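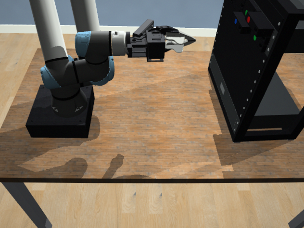
The workshop at Hastitz shares a yard with a tyre fitter, and on a Sunday morning you can hear the kettle before you find the right door. Inside, on a bench and a couple of old laptops, the members have been putting together Kekimero, their name for a robot arm that will one day look after a rack of electronics while everybody else is at home having supper.

It began, as these things do, with a second-hand arm and a good deal of optimism. The group has spent £626 so far, most of it on the gripper, and 42 evenings - I was shown the wall calendar - on getting the thing to move gently. Before any new move is tried for real it is run in simulation, with arm, table and rack all drawn up on the screen, wooden floor included. I was rather charmed by that floor.
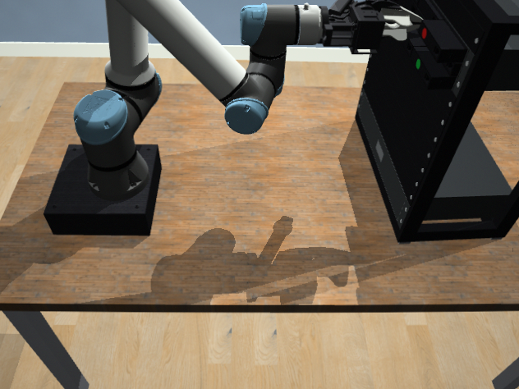

Why bother with a simulation when you own the arm?

Mostly for the sake of the rack, which came from Menzies, a repair shop down the road, and would be a nuisance to replace. A bad move on the screen costs a few minutes and another biscuit.

They hope to have the real arm working beside the rack by July, if the wiring lets them. Visitors are welcome, and there is usually cake.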